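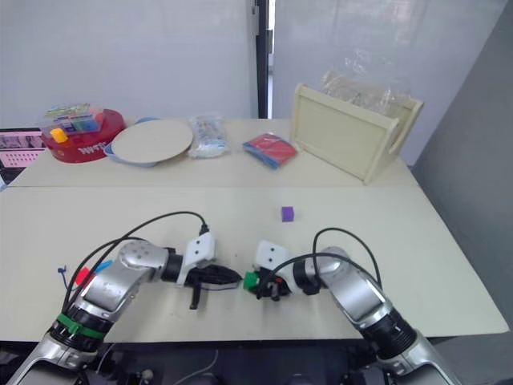 The long table, December.

Home Notebook Recipes Benches Contact
3 comments 40 shares

December, paste and hinges

Started the morning with the paste again, and I think I finally have it where I want it. The last batch was lumpy enough that Sumaiya Herath asked very kindly whether it was breakfast, so this time I went back to the slow way: soak the wheat starch overnight, pour off the water, add fresh, and cook it over the lowest heat the ring will give. One part starch to five of water. I stirred the whole time with the old flat spoon and didn't answer the phone (sorry, Rizwan, I did see it was you). It went milky, then stubborn, then glossy all at once, and I kept going well past the point where I usually lose patience. Sieved it when cool, twice through the horsehair and once through the nylon, and what came out was lovely stuff – smooth and a bit springy, like good custard.

Thinned a little for the tissue and kept the rest stiff for the hinges. Jar is on the second shelf of the fridge with my initials on it. Please don't top it up with the other batch, whatever state it gets to, and if it smells sour just throw it out and I'll cook more.

The book on the go is number 759 from the Clasisum loan, the household ledger with the loose front board. Spine is calf, dry and powdery at the joints, and whoever had it before us put a strip of brown tape down the inside. The tape carrier came away with a warm spatula and hardly any fuss, but the adhesive has sunk into the first two leaves and I'm not going to chase it. Took the worst off the surface with the crepe eraser and left the stain alone. Yaryna thinks a solvent would shift more of it and she may well be right, she usually is about adhesives, but the ink on the second leaf moved a touch when I tested it with a damp swab, and that made me nervous of everything. We agreed to ask the owners before anybody tries.

Hinges: I cut four test strips from the Akanda tissue, two along the grain and two across, pasted them onto scrap board and put them under weight before lunch. Had a good long lunch, as it happens, with Mahfuz's lentil soup and the end of the rye loaf, and a talk about whether the back room ought to be kept cooler in winter. (I say yes. Mahfuz wears two sweaters already and says no.) By mid-afternoon the strips were dry. The along-the-grain pair flexed beautifully and stayed put. The across pair cockled, and one lifted at the corner when I bent it back. No surprise, but I like to see it with this paper, which has so little grain to the eye that I got it wrong on the last job and had to do the whole joint again.

Toning next. I'd like the tissue a shade or two darker than the calf, as the light ones always look like a bandage once the board is back on. Tried raw umber with the smallest bit of black in very thin acrylic, brushed out on polyester film. Dried too gray. Second go with burnt umber and no black was much closer, and a third with a drop of yellow ochre is the one I'd use. Samples are clipped in the back of this notebook in that order, and I've written on them in pencil.

Sumaiya Sultana stopped by about the Prular inventory and I owe her an answer. There are nearly 3000 items on her list, a good many of them single sheets, and she'd like to know which ones want boxes and which could live in folders. I said I'd go through the bound things first. I'm fond of that collection, all those seed catalogs and receipts, so it won't be a hardship, but it won't be quick either.

For tomorrow:
Paste out of the fridge early so it's not stiff.
Tone enough tissue for both joints, in one go, same brush.
Lift the spine leather as far as it will go happily and stop there.
Ask Rizwan where the Drikier bone folder went, the thin one. I've looked in the drawer and in the drawer under it.
Order blotter. We're down to the scrappy pieces.

Ring off, sieves washed and hanging up to dry. 5:40 pm.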